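Lohnt sich Band 2 der Grilau-Chroniken noch?

Hallo zusammen,
ich habe Band 1 von "Grilau" in den Ferien gelesen und fand ihn ganz ordentlich, bis auf den Schluss. Jetzt steht überall, der zweite Teil sei "noch düsterer, noch größer". Das steht allerdings auf jeder Fortsetzung. Erfährt man diesmal, was es mit dem Orden der Tanex auf sich hat, oder wird das wieder auf den nächsten Band verschoben? 20 Euro fürs Hardcover sind mir zu viel für noch einen Cliffhanger.
lesemuffel_17

Kuusisto
3. September 2025

Kommt drauf an, wie viel Geduld du hast. Die ersten 8 Kapitel sind im Grunde eine Nacherzählung von Band 1, nur aus der Sicht der Schwester. Danach geht es endlich nach Grollow, und die Belagerung ist wirklich gut geschrieben. Den Klappentext würde ich ignorieren, der verrät den Tod einer Hauptfigur schon im zweiten Satz. 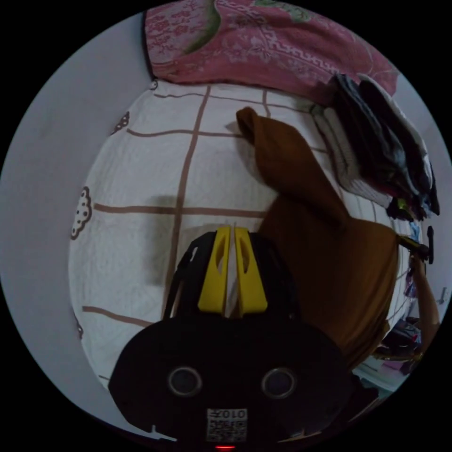 Zu den Tanex: Man erfährt, woher sie kommen, aber nicht, was sie wollen. Ich vermute, die Autorin weiß es selbst noch nicht - die Andeutungen aus Band 1 passen jedenfalls hinten und vorne nicht zu dem, was jetzt im Kloster gefunden wird. Auch die angeblich so rätselhaften Zahlen über den Kapiteln halte ich für Deko. Im Fanforum wird daraus eine Geheimschrift gemacht, dabei kann man in jede Ziffernfolge etwas hineinlesen, auch in die 0107 auf dem kleinen weißen Etikett im Foto. Leih es dir in der Bücherei oder warte auf das Taschenbuch, das soll im Januar kommen.

tintenklecks

Also ich fands super!! Hab es in 2 Tagen durchgehabt. Band 1 war aber besser.

Federvieh

Cliffhanger: ja, leider, und zwar ein ziemlich billiger. Das letzte Kapitel hört mitten in einem Gespräch auf. Wer sich schon beim ersten Schluss geärgert hat, wird hier kaum glücklicher. Das Hörbuch würde ich auch nicht nehmen, die Stimmen der Geschwister kann ich bis heute nicht auseinanderhalten.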